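Varifocals: how long did you give them?
Forum > Eyes and Glasses > General chat

wirnham_walker
Picked up my first varifocals on May 3, 2025 and have since been seasick on dry land. Stairs are a rumour. The optician at Wirnham told me to wear them all day and point my nose at whatever I want to look at, so I now go round the supermarket like a suspicious owl. How long before I give up and ask for my money back?

Koyama70
Took me 15 days. Don't swap back to your old pair in the evenings or you start again from nothing.

L. Imhof
Disagree with that. I swapped back every night for a month and got on fine. If the floor is still moving after a fortnight, the fitting is wrong. Mine were 5 mm too low and the shop swore blind it was me.

Koyama70
Or you were lucky, Lorenz. Every leaflet I've been given says keep them on.

L. Imhof
Leaflets are written by people who sell glasses.

itside_oda
Go back and get them to check the heights with you standing up, looking straight ahead. Mine had been measured while I was bent over a form. The remake was free, though I had to ask twice and look sad.

Also worth knowing that the cheap ones have a very narrow reading bit. I use a separate pair for close work — hems, tax, splinters — and keep the varifocals for going out.

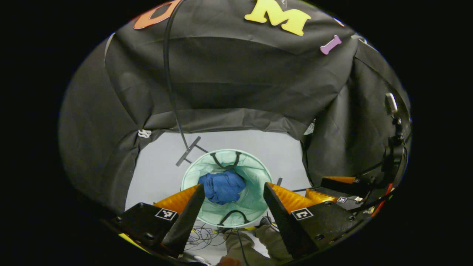 Mint green bin under the black canopy, with the yellow M up top

wirnham_walker
Thanks all. Rang them and I'm booked in for a recheck. She did ask if I'd been "moving my head enough", so I nodded, which set me off again.

Koyama70
Still say give it the full 15 days.

L. Imhof
Still say it's the fitting. Watch the kerbs in the meantime.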